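2021年2月28日　小臂抓方块，仿真这边

先交代一下进度，免得过两天自己都看不懂。车间那张桌子上的真臂还差腕部的线没理完，Stirkico的舵机板插上去老是报欠压，我把电源线换粗了一号，好一点，但没根治，先放着。今天基本都泡在仿真里。

早上把模型重新导了一遍。之前肘关节的零位我填反了（对，又是我），臂一上电就往桌子底下钻，看得我直乐。改完以后限位也顺手收了一下，肘部最多给到89度，再大连杆就要蹭底座。夹爪闭合时间从23个仿真步改成16个，快了不少，暂时没见它把方块弹飞。

物块还是红、绿、蓝、紫、黄五种颜色，位置每次重置都随机撒。房间我没怎么收拾，蓝墙、橙色地板、一扇棕色的门，够用了，反正以后做随机化还得换。

下午主要跟红色那块较劲。它太小了，夹爪得竖直下去，偏一点就只能碰到边。我在末端加了个姿态约束，让指尖一直朝下，逆解慢了一些，不过轨迹干净多了！另外发现Drosport那个求解器的容差默认值松得离谱，手动调紧，记在配置文件第4行，别再改回去了。
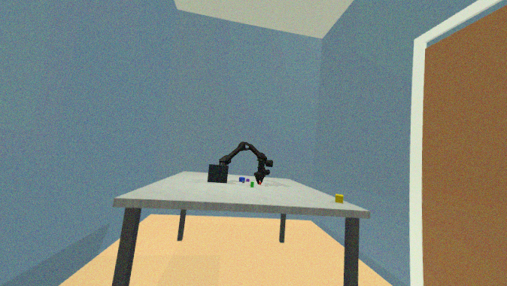
还有个头疼的是黄色方块。撒点范围我当时图省事按整张桌面给的，结果它老跑到靠前沿的角上，离底座远，伸过去姿态很别扭。想了两个办法，要么把撒点范围往里缩，要么把底座往前挪。我倾向于缩范围，因为真桌子上底座的孔已经打好了，懒得再打一遍。

视角也得再调，现在机位比桌面还低，方块前后距离不好判断，下次抬高一点再录。

待办：欠压查完；撒点范围缩小后重跑一批；问问Rornton那边夹爪的胶垫还有没有货，没有的话我就拿自行车内胎剪两片先顶着。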